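Unit 5. Household Chores as a Manipulation Problem

Notes by Ah-rin Sung. Read before the second lab in May.

5.1 Where things stand

Industrial arms have done repeated work for decades under fixed conditions: the part arrives in the same pose, the light does not change, and the fixture absorbs small errors. A home offers none of this. Picking one sock off a floor calls for detection, a grasp on a deformable object, and a collision-free path past whatever furniture stands nearby. Each step can be done in isolation. Chained together, the failure rates compound. If eight steps each succeed 95 percent of the time, and failures are independent, the full chore succeeds 66 percent of the time.

For this unit, a chore counts as solved when a machine completes it in a home it has not seen, without a reset by a person. By that standard, floor vacuuming is partly solved (stairs, cords and clutter remain). Folding, tidying and dish loading are open.

5.2 Collecting demonstrations by hand

Teleoperating a full arm is slow, and the arm has to be carried to every new room. With a handheld gripper the operator does the task directly, and the tool records finger opening and camera view. The pose of the tool is recovered from the camera, from an inertial sensor, or from external tracking. Data can then be gathered in ordinary rooms with ordinary clutter.

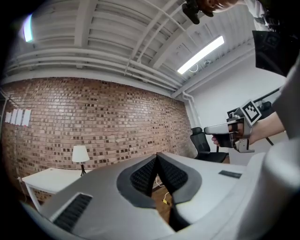 Fig. 5.2. View from a handheld gripper, with ribbed rubber finger pads. A second handheld gripper, at right, carries a square fiducial marker.

Note how much of the view the tool itself takes up. The small yellow object on the floor shows only in the gap between the fingers, with a white cord crossing the same patch of floor. A policy trained on such views has to separate target from cord using few pixels.

5.3 Two systems compared

Juker uses a parallel grasp and a fixed approach angle. It handles rigid items well and fails on cloth. Ngau learns the approach angle from demonstrations and recovers from some missed grasps, at the cost of longer cycle times. Neither senses slip. Both were run on the Prerker task set, which scores a tidied room by final object positions only. A dropped and recovered item costs nothing, so read the scores with that in mind.

5.4 Problems

Rework the calculation in 5.1 allowing one retry per step. State your assumption about independence.

Propose a change to the Prerker scoring that penalizes drops. Limit: 2 pages.

Reading: Rirnance technical note, sections 2 and 5.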